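Search this book
Enter a word or phrase
Search

Chapter 7
Counting the Dead and the Missing

Before we get into the methods, I'd like you to spend a few minutes with me in Astdale, a market town that you won't have studied in earlier chapters, and with the question its people were still asking long after the shelling stopped. How many of us were there, and how many are left? It sounds like the simplest thing in the world to ask. As you'll see over the next several sections (and I promise we'll take them slowly), it is one of the hardest questions that anyone who works on war and its victims ever has to answer.

When the fighting reached Astdale in January, the town office gave the number of civilian dead as 2,000. The Hepburn inquiry, which began work later from hospital ledgers and burial permits, put it at 1,000. Then came Bergþóra Grímsdóttir and her small team, who went from street to street with a notebook and a great deal of patience, and who were able to confirm 526 deaths by name. You might be tempted to pick one of these figures and call the others wrong. Please hold off on that for now!
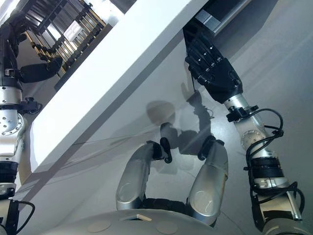 Each figure was an answer to a slightly different question. The town office had included everyone who could not be found, and many of those people had simply fled over the hills to Skalomura and were living with cousins. The inquiry had left out anyone buried in a garden or a yard without a permit. Grímsdóttir would not write down a name until two people who were not related had given it to her, so whole families who died together, with few neighbors left to speak for them, are missing from her list. She says so herself on its first page, and I have always admired her for it.

In this chapter we'll look first at what makes a person a civilian under the laws of war, and then at the kinds of records a conflict leaves behind. After that we'll work through a set of 50 entries from the Astdale notebook, comparing them with the burial permits line by line. Keep a pencil handy for that part, and a good eraser too.

7.1 Who Is a Civilian?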